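Search this site Go

Open day at the Drallent rope works, Skarnitz

Posted December 2020

I wrote most of these notes in February, right after the trip, and then left them in a drawer. I have tidied them up and checked a few terms, but the order is the order of the day.

The Drallent works is at the lower end of Skarnitz, a short walk downhill from the bus station. Follow the river until you smell tar and you have found it. Visitors sign in at the side gate and are given a paper map with the open parts marked in pencil. You can go around alone or join a group. I joined a group for the ropewalk and did the rest on my own.

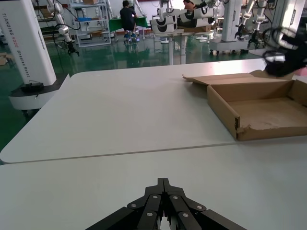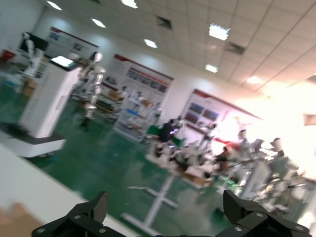
Trygve Öberg told our group that most people come expecting to see rope being braided, and that almost none of what the works sells is braided. Laid rope is twisted in stages, he said, with each stage turned against the one before, and if you remember that you can work out the rest for yourself. He also said that a badly made rope shows itself when you coil it, well before anyone puts a load on it.

I found he was right about the stages. Fiber is combed straight and spun into yarn, turning one way. A number of yarns are gathered and twisted the opposite way into a strand. Three strands are then laid together, turning the first way again. Each twist tries to undo itself and is stopped by the next one, so the finished rope sits quietly on the floor instead of curling up.

The ropewalk is 275 feet long and runs along the back wall of the property. It has a low roof and a dirt strip down the middle where the traveler runs. The traveler is a heavy wheeled sledge that holds one end of the strands. As the twist goes in, the strands get shorter and pull the sledge up the walk, and weights are added or taken off to keep the tension right. Our group stood behind a chain along the side. We were asked not to lean on the posts.

At the head of the walk is the creel, the rack that holds the bobbins. It was threaded with 77 yarns for a mooring line, each one passing through its own hole in a steel plate. The holes are set in rings. Yarns on the outer rings have farther to travel around the strand than those near the center, so they come off their bobbins faster, and the plate and a tube behind it keep everything in its place. One yarn broke while we were there. The operator stopped, spliced it by hand with a long overlap, and started up again. It took less time than I needed to write it down.

The part I most wanted to see was the top. This is a cone with three grooves in it, one for each strand, and it rides along between the strands as they close into rope behind it. The ones in use are maple. There was a shelf of old ones near the door, worn smooth, in sizes from a thimble up to something like a loaf of bread. A worker let me put my hand on the rope just behind the top after the machine was stopped. It was very hard, much harder than rope feels once it has been used.

After the walk I went to the fiber store on my own. Manila and sisal come in by the bale. Hemp is a small part of the business now and goes mostly to sailing ships and theaters. The store is kept dim and a bit damp on purpose, as dry fiber sheds and snaps in the combs. The bales have paper tags with the grade written in grease pencil. I was told that grading is done by eye and by pulling a few fibers between the fingers, and that two people do it separately and compare notes. I tried it with a handful of sisal and could not tell a good one from a poor one.

The tar house was closed to visitors, but the door was open and you could look in from the yard. Yarn is drawn through a warm bath of pine tar and then between rollers. The works tars the yarn before it is made into strands. Grønli, where I went the year before, used to tar the finished rope, and people there insisted it was just as good. At Drallent they say tar put on afterward never gets to the middle. I don't know enough to take a side. The rope at Grønli was stickier.

Lunch was soup and bread in the canteen for two dollars, and coffee was free. I sat with a couple who had come from Drurncombe to order bell rope for their church. They had brought the old rope with them in a feed sack. Bell rope is made differently at the part you hold, which is called the sally and has tufts of wool worked in to protect the ringer's hands. Drallent does not do sallies. They supply the plain rope and someone else adds the wool. The couple had not known this and had to make a telephone call.

In the afternoon there was a splicing table where anyone could try. I made an eye splice in three-strand manila and it came out lopsided. The instructor undid my second tuck and showed me that I had gone with the lay and not against it. My next attempt was better but I ran out of time to taper it. You were allowed to keep what you made. Mine is now on the shed door.

The break test came last. A short length of rope is fixed in a steel bed and pulled until it parts. There is a window of thick plastic to stand behind. You hear creaking for a long time, then a few small cracks as single yarns go, then a bang. The broken ends looked like paintbrushes. Every batch is tested this way and a slip with the result goes in a ledger, and the ledgers go back a long way. I looked through one from before my parents were born. The handwriting was better than anything I could manage.

Some practical notes. Wear shoes you don't mind getting tar on. The walk is unheated and in February it was cold enough that I kept my gloves on except to write. The path to the fiber store has steps and no ramp. Parking fills early, and the bus back up the hill stops running before the last tour ends, so allow time to walk. The shop by the gate sells offcuts by weight, and I came home with a bag of tarred marline that I am still using to tie up beans.

This site uses cookies. By continuing to browse you accept their use. OK Read more

Contact | © All text by the author | Back to top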